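Reusing Food Jars at Home: Is the Shape a Problem?

Project report, 14/03/2021
Group members: Magdolna Fülöp, Jui-lin Chiu, Ezekiel Fitzsimmons
Course teacher: Elsie Crabtree

1. Why we chose this topic

In our dormitory kitchen many jars go to the recycling bin every week. Some students wash them and use them again for rice, tea or sugar, but most do not. We wanted to understand what makes a person keep one jar and throw away another. At first we believed the size was the most important thing. After we talked with other students, we changed our plan and looked at three points: the opening, the body and the label.

2. What we did

We asked students in our building to bring us one jar which they wanted to throw away and to say in a few words why. We received answers from 112 people. Not everybody brought a jar, so for some answers we have only the words. Then we chose 7 jars with different shapes for a closer look. Each of us filled the jars with dry rice, poured the rice out, and washed the jar by hand with a soft brush. We wrote notes after every jar and compared them in the evening.

For the photos and the handling we used a small table with a light wooden top. 

3. The round jar

The jar that gave us the most discussion was a clear plastic one with a round body. In our notes we call it jar 2. Its opening is wide, but the body is wider than the neck, so there is a shoulder all around. 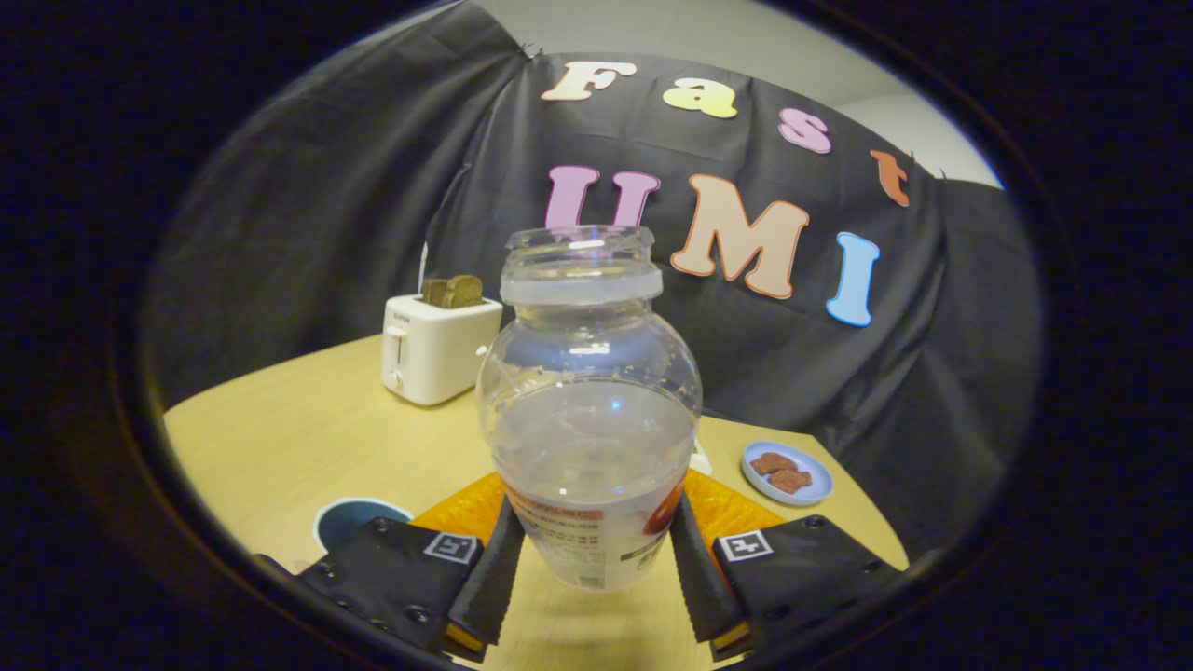

Figure 1. Jar 2, clear plastic, with threaded rim and printed label.

Magdolna liked this jar because the contents are easy to see and a spoon goes in without difficulty. Jui-lin did not agree. When she poured the rice out, some grains stayed under the shoulder and she had to turn the jar several times. With a straight jar this did not happen. For washing, the brush reached the bottom well, but the inside of the shoulder needed a bent brush or a finger.

The label goes around the lower part of the jar. It has a red band near the top and a round reddish-brown picture that looks like a fruit. Ezekiel thinks such a label is a reason why people throw the jar away, as it still looks like the old food package when there is something else inside. We left it on for the photo. Later we put the jar in warm water for one hour. The paper came off in pieces and the glue stayed, and we removed it with cooking oil and a cloth.

4. What people told us

The most common reason for throwing away a jar was that the lid was lost. We did not expect this, and we are a little sorry that we did not ask about lids from the beginning. The second reason was the smell of the old food, mostly with plastic jars. The shape came only after these two. People who cook every day spoke more about the shape than people who cook on weekends.

5. Problems in our work

Our test used only rice. Flour or honey would give a different result. Also, all our answers come from one building, where the shelves are narrow, and this can make students prefer straight jars. Hiu-tung Chung from the other group read our first draft and said we should test with cold hands and wet hands too. We had no time for it, but we want to try it in August, together with the question about lids.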